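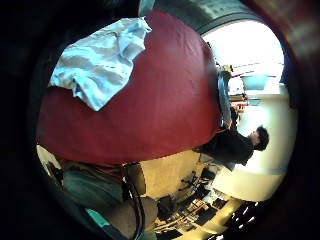
Progress Report to the Guvero Fund
Project: Mending and Reuse Workshops, Mernport and Lau
Date of report: 10/14/19

1. General situation

The project has now finished its first half. We planned 60 evening workshops for the full period, and 19 of them were held in Mernport before the summer break. The Lau workshops started later than in our plan, as the hall there had a problem with the heating and the owner asked us to wait. We informed the Fund of this delay in our last letter. The hall is open again and the groups in Lau meet every week.

2. Participants

In Mernport, 66 people have registered. Many of them come after work and cannot stay until the end, so we moved the sewing machine lesson to the first hour. This small change was welcomed. In Lau the group is smaller and older, and most of the participants already sew by hand. They asked for lessons in zippers and in lining, which were not in the original program. We have added both.

3. Materials

Jimari, the textile sorting center, continues to give us fabric that it cannot sell. The quality is mixed. Cotton and towel cloth are easy to use, but the thick synthetic pieces break our needles and we had to buy stronger ones. We ask for permission to move a small sum from "Printing" to "Tools" to cover this cost.

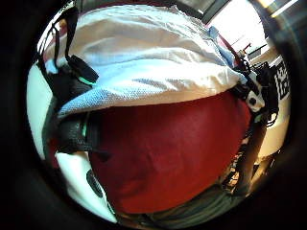 Red fabric with a white and pale-blue cloth over it.

4. Difficulties

Storage is still our main difficulty. The cupboard in Mernport is shared with a dance school, and twice we found our boxes moved to the corridor. We have written to the building office and wait for an answer. The second difficulty is teachers. We have six, but two of them live far from Lau and the last bus leaves early. For the moment we pay a taxi on those evenings – the receipts are in the attached folder.

5. Next steps

Until the end of December we will continue the weekly groups in both towns and prepare the repair day in Lau. The instruction sheets will be printed after the teachers correct the drawings for the zipper lesson. The next financial table will follow the same form as this one, with taxi costs on a separate line.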